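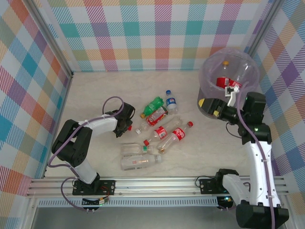

Bottle caps left on or taken off for baling?

Materials Handling > Small sites and drop-off points

kombo_yard
Posts: 376

Our collector changed its guidance in January and now asks for PET bottles with caps screwed back on. The old sheet, still pinned up at the Nenden drop-off, says caps off. We take in mixed drinks bottles, mostly 500 ml and 2 litre, and bag them before they go to the baler at Etport. Before I reprint the signs I would like to know what other small sites are doing. Is there a technical reason for the change, or is it one buyer's preference?

B_Zulu
Posts: 86

Caps on has been normal here for a while. The bottle is PET and the cap is HDPE or PP. PET sinks in water, the polyolefins float, so once everything has been through the granulator a sink-float tank separates them without much trouble. Loose caps are the problem. They fall through the screens at the front of the line with the grit and glass and end up in the residue.

The one condition is that the bottle is squashed before the cap goes back on. A sealed bottle full of air does not compress properly and the bale springs.

old_baler

I disagree with caps on as a blanket rule. It depends what you bale with. A large horizontal press will burst a capped bottle. A small vertical one often will not, and the air stays in. We ran capped and uncapped material on a 300 kg mill-size vertical and the capped bales came out light every time, with straps going slack overnight. Transport is paid per trip, so a light bale costs money.

kombo_yard

Ours is a vertical, so that is relevant. Did you try perforating first?

old_baler

Yes. A perforator in front of the press solves it, but it is another machine to clean and guard. For the tonnage at a small site I could not justify it.
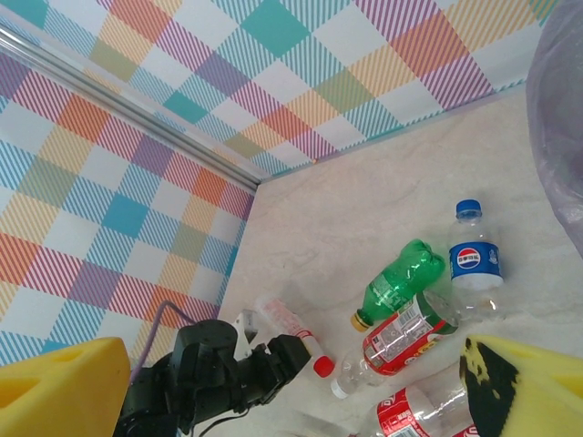 The other point is liquid. With the cap off, the dregs drain in the bag or on the floor before they reach the press. With it on, you carry them all the way in, and they come out under pressure. Our drip tray needed emptying twice a shift in summer.

Mwende Mrema
Posts: 5

I do intake inspection at a wash plant, so this is from the receiving end. Moisture is deducted from the bale weight, so residual liquid costs the supplier twice: once in haulage and again in the deduction. Caps themselves we do not penalise. Metal caps are a different matter and should always come off.

Sleeves give us more trouble than caps. A full-length PETG or PVC shrink sleeve hides the bottle from the optical sorter and the flake behaves badly in the dryer. If you have room on the sign for a second line, use it for sleeves.

B_Zulu

Agreed on sleeves. On caps, though, tethered ones are becoming standard on a lot of drinks bottles, and people will not tear those off whatever the sign says. Asking for caps off means a mixed stream in practice.

old_baler

A mixed stream still bales better than a fully capped one. But I accept that the sign will not change much.

kombo_yard

Draft wording then:

EMPTY IT
SQUASH IT
CAP BACK ON
METAL CAPS AND FULL SLEEVES OFF

Umalov supply our bags and have offered a heavier gauge with drain holes along the bottom seam. Has anyone used vented bags for this? My concern is the floor.

B_Zulu

We hang them over a grated channel. Without a channel I would stay with plain bags and tip them out on a mesh table before pressing — slower, but the mess stays in one place.

Mwende Mrema

Please keep the holes under 10 mm if you do go vented. Anything bigger and the loose caps come straight through.

kombo_yard

Noted. I will ask for a sample roll and weigh a few bales each way before the signs go to print.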